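2018-02-11

Up before it was light, porridge, and out of the house with the wrong gloves. Ullcombe is only one change on the train but the connection was late and I stood on the platform at Ene with my hands in my sleeves. The waiting room there has been painted again, the same cream as before. Got the 80 bus from Ullcombe station, which goes all the way round by the cattle market before it turns up to the industrial estate. Next time I'd walk it.

The open day was at Mendero, in the long building behind the tyre place. I had put my name down in November and then forgotten, and only found the slip when I was looking for the gas bill. Doors at 9. Coffee from an urn, biscuits in a tin, sticky label for your coat. Mine came off on the stairs. They charged £3 for parking, which didn't affect me, but the man in front of me at the desk was cross and wanted it known.

I suppose I went because of the years in the packing hall. When we had the first machine put in there it was behind a yellow cage, it did one thing, and if a carton came down the belt crooked it drove straight through it. I wanted to see if they had got any further. I also wanted a day out of the house, if I'm putting down the truth.

The first half hour was a talk in a room with too many chairs and the heating turned up. The project is called Ondska and has to do with getting an arm to handle things that haven't been set out for it in a fixed place. The speaker was quiet and I was at the back, so I missed a fair bit. There was a chart with a line going up and then flattening. I wrote down 1000 in my notebook, which was the number of tries they had wanted at each job before they would trust any figure that came out of it. That seemed sensible to me. We used to trial a new label on a dozen boxes and call it done.

Then we went down a corridor in two groups. I was in the second, so we had to wait, and I read the fire notice and a poster about lifting.

The work is done with plastic bowls and cups, the sort you'd take on a picnic. I had expected metal parts. They are spread over a table with a green cloth on it, and the arm is given the job of picking one out and taking it somewhere else. It has two black fingers. One goes inside the bowl and one stays outside, and they close on the wall of it, the same as you would with a thumb and finger if you were clearing up after a meal and had your other hand full.
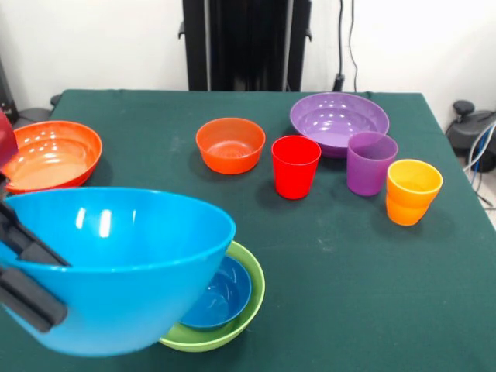 What I noticed most was how slow it was. I don't mean that as a complaint. In the packing hall the speed was the whole point and you set your own pace to keep out of its way. Here there were long pauses where I thought it had stopped, and then it would go on again. A woman near me asked if it was thinking. The engineer said you could call it that, but a good part of the time it was being cautious, and they had turned the speed down for visitors in any case.

I asked about bowls inside other bowls, as that was always our trouble with stacked trays. You'd go to lift one and get two. He said it was their trouble as well. The rims sit close together and from some sides the arm can't tell where one ends and the next begins. They had tried sorting by colour to get round it and it helped, but then of course it's no use to anybody with a cupboard full of white china. I thought that was a fair answer. He didn't try to sell me anything.

We were allowed to stand quite near but asked not to lean on the tables. The man from the parking argument leaned on one within a minute. He was asked again, politely.

There was a second go after that, with the rest of us shuffled round so that the ones at the back could come forward. I got a better place. From there you saw more of the arm itself, which is a pinkish red with black joints, and fatter than I had pictured. The one we had at work was orange and covered in grease by the end of its first week. There are buttons on this one, in a black oval panel, and I'd have liked to press the middle one, but I kept my hands in my pockets. The engineer told us that you can take hold of the arm and move it where you like, and it will give way to you. He showed us by pushing it with a flat palm and it went with him, fairly easily, a bit like pushing a heavy door on good hinges. Ours would have broken your wrist.

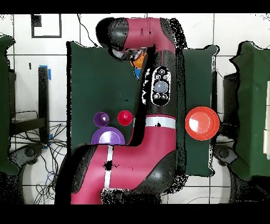
The arm over the green board, with the purple bowl to its left and the plate on the other side.

Stopped for lunch after that. Sandwiches under film, egg or ham, and I had egg. I sat by the window with a retired couple who had come because their grandson is thinking of applying to Mendero for a training place. They wanted to know from me if it was a good trade. I said I'd been on the packing side and couldn't speak for this, but that the people who mended the machines at our place were never out of work, and had a warmer room to sit in. They wrote that down. I hope I haven't sent the boy wrong.

There was a stall with leaflets and pens. Took a pen. It doesn't write.

In the afternoon they let people put questions in a more organised way, in the same room as the talk, with the heating now off altogether. Most of them were about jobs. Somebody asked straight out how many people one of these would replace, and the answer was a long one. I don't think it was dishonest but I couldn't tell you now what it came to. Somebody else asked what happened if a child put a hand in. They said the arm stops when it meets a force it isn't expecting, and that even so they would not have a child near it. A boy who had come with his father looked put out at that.

My own question was about the fingers. I wanted to know how hard they squeeze, and whether you set that for each thing or once for everything. For our cartons it was one setting, and anything soft came out with a waist. He said there is a limit set and they keep it low for the plastic. They'd cracked a few cups early on. He offered to show me after if I didn't mind missing the closing remarks, and I didn't mind at all.
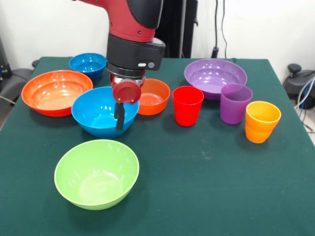
Gripping, he said, is the easy half, and coming down in the right spot is the half that takes the time. He had me stand at the side and look along the table. You want the finger to go in past the rim and not on to it, and with a shallow bowl there isn't much depth to be wrong in. I could see what he meant with the black finger pointing down over the blue bowl, its tip only just past the rim, and the big orange-red one so close by on the left that a small mistake that way would have caught it. The lime green one at the front had bare cloth all round it and I said I'd have started with that. He laughed and said so would everyone, and that they don't let it choose the easy one every time or it never gets any better at the others. I have been turning that over since. We always gave the new starters the easy line, and some of them were still on it years later.

He asked what I used to do and I told him, and he wanted to know about the crooked cartons, so I explained how we had ended up fixing a bit of angle iron to the belt to knock them straight. He seemed to like that better than anything else I said. I drew it for him on the back of the leaflet with his pen, mine being no good, and he kept the leaflet.

Left a little after the main crowd. It was raining by then, thin stuff, and I walked down to the station so as not to go round by the cattle market again. Bought a pasty in Ullcombe, too hot to eat and then too cold. The train was on time and I had a seat to myself as far as Ene, where a lot of people got on with football scarves.

Feet sore. Should have worn the brown shoes. Washed up when I got in, and found I was picking up the cereal bowl with a thumb over the edge and a finger underneath, very slowly, and had to tell myself to get on with it.

Gas bill still not found. Try the drawer in the hall tomorrow, and ring about the gutter.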